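The Hand That Teaches

By Dorian Hamel

When I arrived at the Sturon workshop in Candville, I expected to meet a robot. Instead I met Kittipong Jaidee, who was folding a cloth for the fourth time that morning and did not look up until he was finished.

He was not using his fingers. In each hand he held a tool with a handle and two jaws, a little like the tongs in my kitchen but heavier. The tools record how they move, when they close and what is in front of them. Later, a robot arm with the same kind of jaws will study these recordings and try to do the same work. The project is called Onsri, and it started in July with a simple question: can a machine learn housework from people who are good at it, without any robot in the room?

Kittipong came to this job from a hotel laundry. He worked there for 15 years, and he has strong opinions about corners. "The engineers told me the cloth is a difficult object," he said. "I told them, the cloth is easy. You are the difficult ones." He laughed, but he also showed me what he means. A towel has no fixed shape. If you pick it up one centimeter from the right place, it hangs in a different way, and the next step must change too.

I asked if I could try. The tools were lighter than I thought, and my first fold was terrible. I closed the jaws too early and pinched only air. On the second attempt I caught two layers when I wanted one. It is a strange feeling – you know perfectly well how to fold a cloth, and still your hands do not know it anymore.

Before this, the team worked with remote control. A person sat in a chair, moved two levers and watched the arm on a screen. It gave good recordings, but it was slow, and the people became tired in their shoulders and eyes. With the hand tools, Kittipong told me, he made 391 folds in one week. With the levers he never came close to this.

Not every fold is kept. When he drops a corner and picks it up again, the engineers usually want to save that part, so the robot can see how a mistake is repaired. When he stops to scratch his nose, they cut it out.

The next test will be in Poneck, where a small guesthouse has agreed to receive one arm in its linen room. Kittipong will go with it for the first days. He has already asked for a higher table, and he is still waiting for the answer.
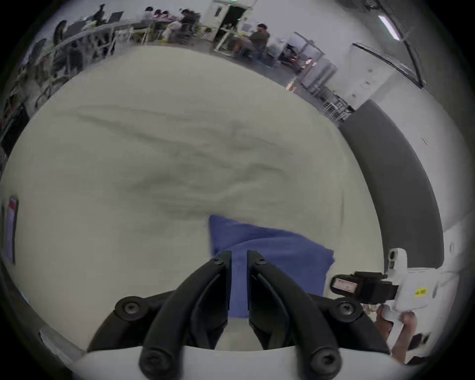
Open jaws over a folded blue cloth, with a second hand tool at right.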